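Filtholm Laneway Cooperative
Minutes of the Stormwater and Drainage Working Group
October meeting, held in the lower meeting room

Present: Carmela Carrasco (chair), Valeriano Salcedo, Begoñe Ibarra, Trinidad Valcárcel (minutes)
Apologies: Bonifacio Echevarría

Meeting opened 6.40 pm.

1. Previous minutes

Accepted with one correction. Item 4 should refer to the eastern easement, not the eastern entrance. Moved V. Salcedo, seconded B. Ibarra. Carried.

2. Business arising

2.1 Pit lid outside unit 12. Replaced. The new lid sits slightly proud of the kerb. V. Salcedo has asked the contractor, Woldegiorgis Civil, to pack the frame down to level at no further charge. No reply at the time of the meeting.

2.2 Letter to council on street sweeping. Sent. Council has acknowledged receipt and given a reference number, which is on file with T. Valcárcel.

2.3 Access key for the pump cupboard. Two keys are held, one by the chair and one by B. Ibarra. The third has not been found. The lock is to be changed if it has not turned up by the next meeting.

3. Lower car park drainage

B. Ibarra spoke to her written report, circulated beforehand. After the last heavy rain, water stood against the northern wall of the lower car park to the height of the first brick course. The strip drain was clear of leaves when lifted. The fall across the slab was then checked with a level and found to run away from the drain over the last three bays.

Options put in the report:

(a) Grind the slab to restore the fall. Cheapest in labour. Depth of cover to the reinforcing is not known and would have to be scanned first.

(b) Cut in a second strip drain, 10 metres long, on the northern side and connect it to the existing pit. Needs a plumbing permit.

(c) Leave the slab as is and fit a sump with a float-switched pump. Adds a running cost and one more item to the maintenance schedule.

V. Salcedo asked whether the existing pit could take the extra flow under (b). B. Ibarra said the outlet pipe from the pit is the same diameter as the one in the upper car park, which drains a larger area without trouble. C. Carrasco asked that this be confirmed in writing by whoever quotes.

Light grey surfaces.
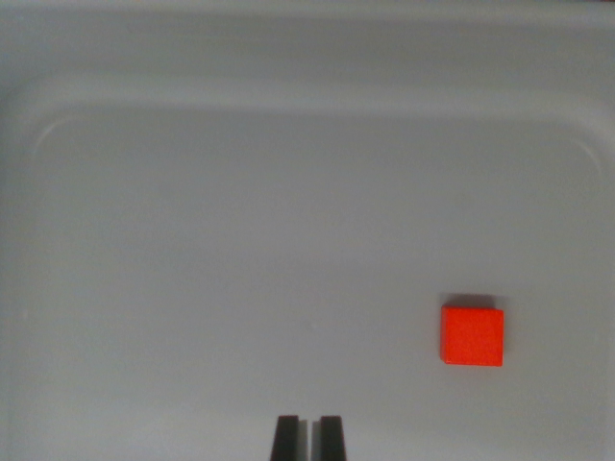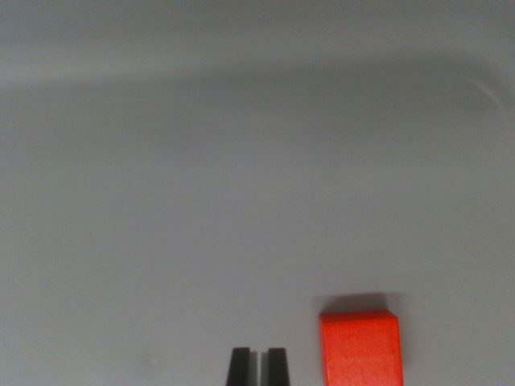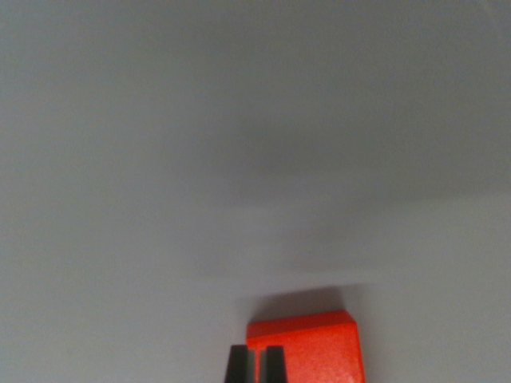

Option (a) was not favoured while the depth of cover is unknown. T. Valcárcel noted that the original structural drawings may be held by the previous managing agent, Jastent, and offered to write to them. It was agreed that no grinding will be considered until the drawings or a scan are in hand.

Resolved: obtain two quotes for option (b), each to state pipe sizes, grate class and the length of time the bays will be closed. Moved C. Carrasco, seconded V. Salcedo. Carried.

Action: B. Ibarra to prepare the scope and send it out. T. Valcárcel to write to Jastent.

4. Downpipes, rear block

V. Salcedo reported that the second downpipe from the north end has parted at the lower bracket. Temporary strap fitted. The bracket is a Sarkov pattern no longer stocked locally, and the nearest match needs a 60 mm hole spacing, which means two new fixings into the brickwork. Expenditure of $359 approved for the bracket, fixings and half a day of labour.

Action: V. Salcedo.

5. Gutter cleaning

The spring clean is due. B. Echevarría had advised by email that last year's contractor will hold the same rate if booked before the end of the month. Agreed to book. Residents on the top floor are to be told to keep balcony doors shut on the morning of the work and to bring washing in.

C. Carrasco asked that the contractor bag the material and take it away this time. Last year it was put in the green bins, which were then too heavy for collection.

Action: B. Echevarría to book. T. Valcárcel to draft the notice.

6. Rainwater tank

The first-flush diverter on the garden tank is passing water continuously. B. Ibarra believes the ball seat is worn. A replacement seat is to be tried before the whole diverter is changed. The mosquito mesh on the overflow is sound.

7. General business

7.1 T. Valcárcel asked whether the drainage plan could be kept in one place. Three marked-up copies exist and they disagree on the position of the inspection opening near the bin store. V. Salcedo to locate the opening on site and mark up a single copy.

7.2 The chair will be away for the next meeting. B. Ibarra to chair.

Meeting closed 7.55 pm.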